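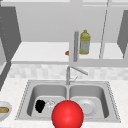

Render do Torik com o marcador do efetuador ligado, pia dupla no meio

Esfera vermelha do efetuador entra na segmentação e estraga o planejamento

Pergunta
Categoria: simulação / percepção

Oi, pessoal! Estou montando uma tarefa de cozinha no Torik (pegar comida e louça da pia, da bancada e do armário) e uso o Wuyts para segmentar e o Niker para planejar o movimento. Rodei 490 episódios no domingo e em 46 deles o Niker devolveu "alvo inalcançável" com o alvo colado na mão do robô. Fui olhar as máscaras e o Wuyts estava pegando a bola vermelha do marcador como se fosse objeto da cena, com confiança altíssima ainda por cima.

Já tentei filtrar por cor e ficou pior, porque eu tenho objeto vermelho pequeno na tarefa e ele some junto. Filtrar por tamanho até ajuda, só que quando o braço se afasta a bola encolhe na imagem e passa no filtro.

Outra coisa que pode ou não ter a ver: com as portas do armário fechadas o Wuyts acha o pãozinho (ou o que quer que seja aquele asset oval dourado) através do vidro, e o Niker planeja reto para dentro, como se a porta não existisse. São dois problemas separados ou é a mesma configuração errada? 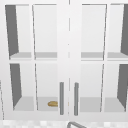
Resposta 1 (anônimo)
Desliga o marcador e pronto. No Torik fica no menu de visualização, acho que o meu estava em "debug draw". Do vidro eu não sei, nunca usei armário com porta.

Resposta 2 (marcada como solução)
São dois problemas separados, e já apanhei dos dois.

O marcador: desligar no menu só muda a janela do visualizador. A câmera que alimenta o Wuyts tem a própria lista de camadas, e o marcador entra nela por padrão. Abra a configuração de cada câmera (cada uma, hein, não tem herança) e tire a camada de marcadores. Assim você mantém a bola na sua tela para depurar e a rede recebe o render sem ela. Não mexa em limiar de cor. Numa vista do tipo abaixo, com uma coisinha vermelha na prateleira e a bola na frente da pia, qualquer filtro por matiz vai te morder mais cedo ou mais tarde.
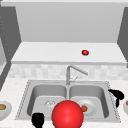

Se você já gravou dados e não quer renderizar tudo de novo, dá para projetar a pose do efetuador na imagem, calcular o disco da esfera e marcar aqueles pixels como "desconhecido". Desconhecido mesmo, não fundo! Eu marquei como fundo da primeira vez e o Niker passou a achar que tinha espaço livre atrás da bola – perdi uma tarde nisso.

O vidro: a profundidade do Torik ignora material transparente por padrão, então a porta não entra no mapa de ocupação. Ligue a colisão das portas direto no Niker, vinda do modelo da cena e não da câmera. Custou 80 ms a mais por plano na minha máquina, paguei feliz.

Confira também a câmera que olha a pia no sentido do comprimento, onde a garra preta entra por cima, perto do prato. 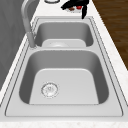
Os dedos precisam estar na máscara do próprio robô, senão você troca um falso alvo por outro. No Wuyts é só passar o modelo da garra e deixar uma folguinha de uns pixels na borda.

Comentário de quem perguntou
Funcionou!! Eram as camadas por câmera, eu só tinha mudado em uma. Repeti os mesmos episódios e 489 passaram sem o erro – o que sobrou parece ser outra coisa, uma junta no limite. A colisão das portas ainda não testei. Alguém sabe se o Tamik exporta as camadas junto com a cena ou se tenho que refazer na mão?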